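4.2 Clothing left on the bed

In the interviews, most participants told us that worn clothing does not go directly to the wash or back to the closet. It stays for some hours, or some days, in a middle place. Earlier studies of the home speak mostly of the chair as this middle place. In our material the bed was named more often. Of the 17 households in Gustthorpe that completed the diary, only 2 kept a chair in the bedroom for this purpose. In the smaller apartments there was no space for one, and the bed took over its role during the day.

We call such a garment a "resting garment". It has been worn, but the owner does not yet consider it dirty. The diaries show that resting garments are rarely folded. Participants wrote that folding would be "too much" for a thing that will be used again tomorrow, and that hanging it beside clean clothes felt wrong to them. As a result, the garment is laid down in the form in which it leaves the hand. Figure 3 gives the kind of arrangement we mean, with a dark blue cloth on a cream-colored duvet that is itself not smoothed. 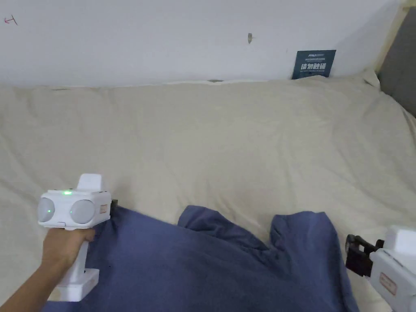 Figure 3. Crumpled dark blue cloth on an unsmoothed duvet. The card against the wall reads "please do not touch" (in Chinese).

Two points should be noted. First, the state of the bed and the state of the garment seem to be connected. When the duvet was made flat in the morning, participants were more willing to fold what they put on it, or to remove it before evening. When the duvet was left with its creases, a crumpled garment did not disturb them. One participant wrote in January that on an unmade bed "one more wrinkle is not a mess". We found similar remarks in the diaries from the Xue building, where the bedrooms are narrow and the bed stands close to the wall.

Second, color plays a part. A dark garment on a light cover is noticed from the door, and several participants said that this contrast was what made them finally put the thing away. Garments close in color to the bedding stayed longer. We did not measure this difference, and we report it only as it was told to us.

The sorting rule of Fornimier, which divides household textiles into "clean", "in use" and "to wash", fits our results only in part. Its category "in use" does not separate a garment on the body from a garment on the bed, although our participants treated them in very different ways. In the next section we therefore divide this category into 2 levels and apply it again to the evening entries.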